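Tuneo: grasp labels for soft stuff

README, last touched in October

Hello! If you've landed here you probably want the labels or the scripts, so I'll try to keep the chat short (I won't manage it).

Tuneo is a small set of tools for working out where a two-finger gripper ought to close on cloth. It takes short wrist-view clips, finds the moment just before the fingers meet, and writes out a pinch point, a closing direction and a confidence score. I started it as a side branch of Bernari, our planner, and it grew until the build got silly and I pulled it out into its own folder.

What's in it

There are 1022 clips, all of cloth being handled in ordinary rooms. I've held back 300 for testing and please, please don't train on those. Labels sit next to each clip in a plain text file, one line per label, and the columns are explained in the labels folder. The loader is called hesell and it will moan loudly if a column is missing. I like it that way!

How the pinch point is picked

The first pass is a plain edge and fold finder. It looks for places where the fabric lifts off whatever is under it, then throws away anything the fingers can't get either side of. Ribbed cloth is where it struggles. On corduroy, every rib looks like a tiny fold to it, and a seam looks like a lovely big one, so the old version would go chasing the seam every single time.

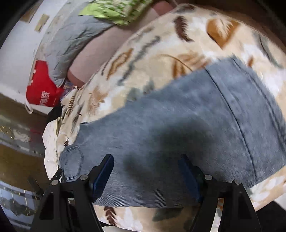

Raghda Majali thinks I'm still too soft on seams: she'd drop the seam score altogether on anything ribbed and let the depth estimate decide, and she reckons the threshold in the config is set for flat cotton and nothing else. She's right about the threshold. I've left the seam score in for now, but you can switch it off with use_seam = false and I'd love to hear how you get on.

Patterned backgrounds are the other headache. A printed leaf under grey cloth can pull the mask right off the edge, and the second pass (that's the bit called tuncer) is there to pull it back. It compares 4 neighbouring stills and keeps only the outline they agree on. Slow, but much steadier.

Running it

Install the requirements, point the config at your clips, then run label_all. Start with a handful before you set it going on the lot. It picks up where it left off if you stop it, apart from the tuncer pass, which begins again from the top. Sorry, on my list.

Known problems

Very dark corners of a wide lens view still get labelled as cloth now and then. Mask them out in the config. Thin sheets bunched up in a heap give low scores across the board, and I don't have a fix.

Bug reports are very welcome. Send the clip name and your config along with them, and I usually go through the pile on a Thursday.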